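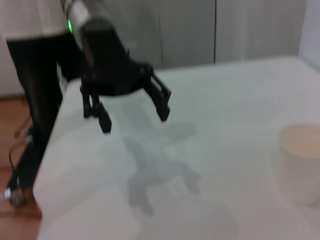 Gripper open over the white table, with the bowl off to the right.

How to Bring a Robot Arm to the Bench Without Losing Your People
Posted 6/4/19 in Workplace Guides

When we put the first arm in at Panyasiri, I spent weeks on reach and payload and maybe one afternoon on the people who would be standing next to it all day. I'd like to save you from doing it in that order! What follows is the way we set things up now at the Sernden site, and it should suit any small shop where folks sort, fill or pack by hand.

Before you start
You'll need a table the arm can reach across, the items your team handles now, and an hour or two with the people who handle them. Please do pay them for that hour.

Step 1. Watch the job as it's done today
Sit with the team for a full shift and write down what their hands do, including the little things they've stopped noticing (turning a bowl so the chip in the rim faces them, say). Our list came to 64 separate motions for a job the work order called "pack and check."

Step 2. Let the team choose what to hand over
Read the list back and ask which parts they'd be glad to see go. Ours picked the long reach to the far side of the table, which had been bothering shoulders for years, and they wanted to keep the checking. We went with that, and I'm so glad we did.

Step 3. Clear the table and start with one item
Keep plenty of bare surface between the item and the spot where the arm waits. A plain, pale top is kind to the eyes, and you can follow the arm's shadow on it as well as the arm itself. Run the move at low speed 100 times before you add a second item.

Step 4. Agree on where people stand
Walk around the table together and settle on the spots that feel comfortable to everybody, then mark them. Look down while you're at it – cables on the floor find feet sooner or later, so route them along the wall or under a cover. Make sure each person can reach the stop button from where they work, and have each of them press it.

Step 5. Rewrite the job before the arm goes live
Our packers became "bench leads" on the Stestar line in October, with the new pay starting that same week. They adjust the pick points themselves using Widen, our scheduling and setup screen. Training took longer than planned, and I'd set aside double whatever you have in mind.

Step 6. Check back after some 515 trays
By then the novelty has worn off and people will tell you what bugs them. For us it was the waiting. The arm was slower than they were, and standing still turned out to be more tiring than reaching, so we moved labeling to the same bench to fill the gaps.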